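The Drawer Comes With the Room

Furnished rentals used to mean a sagging couch and somebody's old dishes. In the last few years they have turned into a business of their own, and the furniture in them has changed too. Most of it is now white, flat and easy to wipe down.

Comotier, a small company that furnishes apartments for landlords, began with 61 units in a single neighborhood. It now looks after up to 800. Its basic bedroom package has a bed, a desk, a drawer unit and a lamp. Tenants can ask for a second package with a bookcase, but few do. The desk and the drawers are what get used hardest, and they are replaced more often than anything except mattresses.

The company keeps a record of every repair. Last March it logged 144 service calls, and 64 of them were for drawers. Runners bend. Bottoms drop out when someone stores books or canned food in a space meant for pens and socks. Fronts come loose when people pull on one corner. A drawer with no knob or handle, only a gap or a cut edge to grip, tends to be pulled from whichever side is closest to the chair.
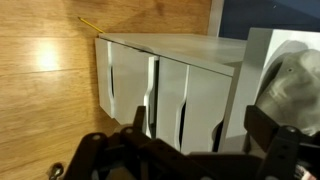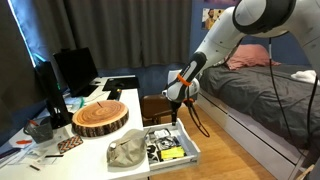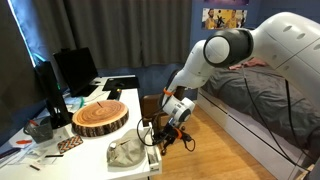 Oosthuizen, a furniture maker that sells mostly to rental firms, redesigned its desk drawer twice in response to complaints like these. The first version had a thicker bottom panel, which helped with weight but made the drawer stick in summer. The second kept the thin bottom and added a strip of wood underneath, front to back. It costs a little more to make. Landlords buying in bulk notice that, and some of them still order the old one.

Tenants have their own complaints, and strength is rarely the first. The usual one is depth. A shallow drawer fills up in a month with chargers, receipts, spare keys and batteries that may or may not be dead. People who move often say they never really unpack this drawer. They tip it into a bag at one address and tip the bag into a new drawer at the next.

Clikell sells dividers for exactly this kind of space. They come flat and snap together, and they can be cut with kitchen scissors. Renters like them because they need no screws or glue, so nothing has to be explained at the move-out inspection. The dividers work best when the drawer is sorted before they go in, and most buyers do it the other way around.

Move-out is where furnished renting gets expensive. Sudari, which handles inspections for several building owners, checks furniture against a list signed on the first day. Scratches on a desktop are usually let go. A missing drawer stop or a cracked front is charged to the deposit, often at the price of a whole new unit, as makers seldom sell single fronts.

Anyone signing for a furnished room should open every drawer all the way before putting a name on that list. Push each one shut with one hand and see if it closes straight. If it doesn't, write it down and ask for a copy. The same goes for desk legs and closet doors.

Leases differ on who pays for ordinary wear. Some name a dollar limit for small repairs, and some say nothing at all, in which case it is worth getting an answer by email before the first rent is due.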